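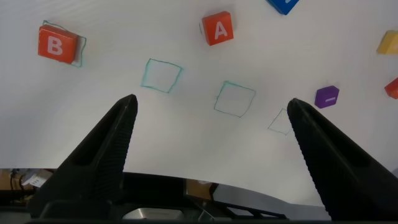
The Skulcombe Open Table is a yearly reading and play day for homemade board games. Anyone may send in a game, and each one accepted is played by people who have never seen it before. Most of the questions we get are about what state a game has to be in. The answer is that it has to be playable and the rules have to be written down. A board can be as plain as four squares drawn by hand in thin marker on a white surface, provided players can tell which space is which. The answers below cover the rest.

May 3, 2019
By Hatsue Ikeda

Who can enter?

Anyone aged 16 or over. Younger designers can enter with an adult named on the form. You don't have to live in Skulcombe, and you don't have to attend, although designers who come usually learn more than those who read the notes afterward.

What does it cost?

Entry is free. You pay to get your game here. If you want it mailed back, include a prepaid label that fits the box. Games without a label are held at the Brerneck Street desk until the end of the summer and then recycled.

How many games can I send?

Two per person. If you work with a partner, the game counts toward both of you. Expansions to games already on sale are not accepted, and neither are new rules for an ordinary deck of cards unless the deck is included.

How long can the rules be?

The first page has to get players to their first turn in 300 words or fewer. After that you can write as much as you need, but be aware that the table has one hour in total, including the time spent reading. Last year two games never got past setup.

Please number your pages. Put the player count and expected playing time at the top. If your game ends when something runs out, say what happens when it runs out in the middle of a turn.

Do the pieces have to be finished?

No. Buttons, dried beans and cut card are all fine. Pieces borrowed from other games are fine too, as long as you don't need them back quickly.

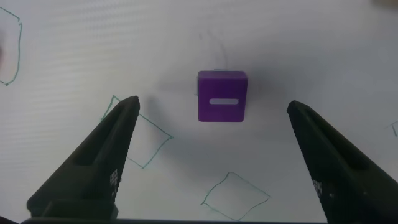 A purple cube.

Avoid food that spoils, glass, and anything with a sharp edge. If you use color to tell players apart, add a second mark such as a dot or a stripe. We had several players last year who could not separate red from brown under the hall lights.

Can I use artwork I found online?

Only if you have permission. Blank cards with handwriting on them are better than cards with somebody else's pictures. Players are told before they start that art is not being judged, and the comment sheet has no space for it.

Are word games allowed?

Yes. They have their own session in the morning, when the hall is quieter.

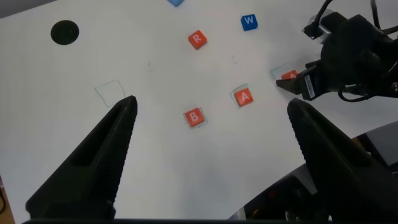

4 min read

Word games need a few extra decisions in writing. Say which dictionary settles arguments, or say that the table votes. Say whether names, plurals and abbreviations count. Tell players what to do when a letter is turned sideways or upside down, particularly with pairs such as M and W. If the game depends on how common each letter is, list the full set on the back page so that the table can check nothing is missing.

Who plays my game?

A table of strangers, with a note taker from our side who does not explain rules or answer questions. If the group gets stuck for more than ten minutes, the note taker writes down where and the game stops. You get those notes along with the comment sheets.

Will anyone steal my idea?

We can't promise that they won't. In practice players are busy with their own games. We don't ask anyone to sign anything, and if you need a signed agreement this is the wrong event for you.

Is there a prize?

There isn't. Sekiguchi Print in Kisberg gives each accepted designer one free proof sheet, which you can collect on the day or ask to have mailed.

Where do I send it?

Skulcombe Open Table, Box 1186, Skulcombe. Write the name of the game on the outside of the box and on the rules. Entries opened in April and close when the tables are full.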